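Drainage under bound rubber paths: changes to our base specification

Since June we have been building the base layer under bound rubber paths to a revised specification. The change applies to footpaths, trim trails and school link paths. It does not apply to fall zones under play equipment, which stay on the existing sheet. Site managers who have quoted work on the old base should read the section on open jobs below.

The revision comes out of the review Zoltán Gulyás carried out on paths laid on clay. Rubber shred bound with polyurethane lets water straight through. The surface itself rarely holds a puddle. What happens below it depends on the stone and on where the water can go next. On sandy ground the answer is usually downward. On clay the stone fills up, the fines migrate to the low end, and the path settles there first.

The longest path in the review was the one at Condley, 817 feet from the gate to the pavilion, with a steady fall toward the pavilion end. The surface was sound along its full length. The settlement was all in the last section, where the original base had no outlet and the edging acted as a dam. Magdy Bennani's crew lifted that section, added a perforated pipe on the low side and relaid the stone. The binder and the shred were the same as before.

The new base has the following build-up, from the bottom. Subgrade is trimmed to the same crossfall as the finished path and rolled. A non-woven geotextile goes down with overlaps facing away from the fall, so that the stone is pushed across the lap and does not lift it. Open-graded crushed stone follows, placed in two layers and compacted one layer at a time. The top of the stone is checked with a straightedge before any rubber is mixed. Crushed stone with fines is no longer accepted under paths, even when the supplier describes it as free draining.

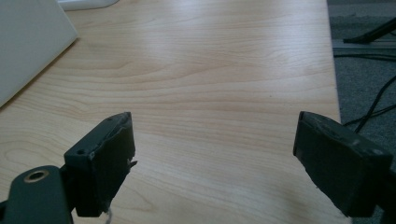

Crossfall is now 2 percent on all paths. The earlier sheet allowed a flat section at gates and doorways, and this is where most complaints about ice came from. Where a level threshold is needed for wheelchair access, the fall is taken up along the path and a channel drain is set in front of the threshold. Channel grates must be flush with the finished rubber. Fanni Fodor has the detail drawing and can adapt it for curved edges.

Edging has changed too. Timber boards remain acceptable, but the board must stop short of the bottom of the stone on the low side, or be drilled at intervals. Concrete edging on the low side needs weep gaps. Steel edging is supplied by Antal with slots already cut. The slots go at the bottom. We have found them installed upside down, with the slots buried in the rubber layer, where they do no good at all.

Some questions have come in about tree roots. The open-graded stone is suitable over roots, provided the soil is not dug out and a cellular mat is used in place of the lower stone layer. Rolling is not allowed inside the root protection area. Use a hand plate and keep the passes light. Béla Jakab will look at any path that passes inside a canopy before it is priced.

Open jobs. Paths already quoted will be built to the new base at the quoted price if the subgrade is clay. On sand or gravel the old base stands unless the client asks for the change. The Prerico park loop and the Kukidard school path are both on clay and both move to the new sheet. Deliveries of stone for these two have been reordered. Tickets should say open-graded. If they do not, turn the truck around and call the office.

Maintenance advice to clients is nearly the same as before. Sweep or blow leaves off in fall, keep soil from building up along the low edge, and rinse out channel drains in spring. Pressure washing is allowed with a fan nozzle, limited to 800 psi. Higher settings strip binder from the top of the shred and the surface begins to shed.

The revised sheet is dated September 10, 2023. Earlier copies should be taken out of the vans. Questions about the sheet go to Sándor Boros, and questions about a particular site go to the manager for that site.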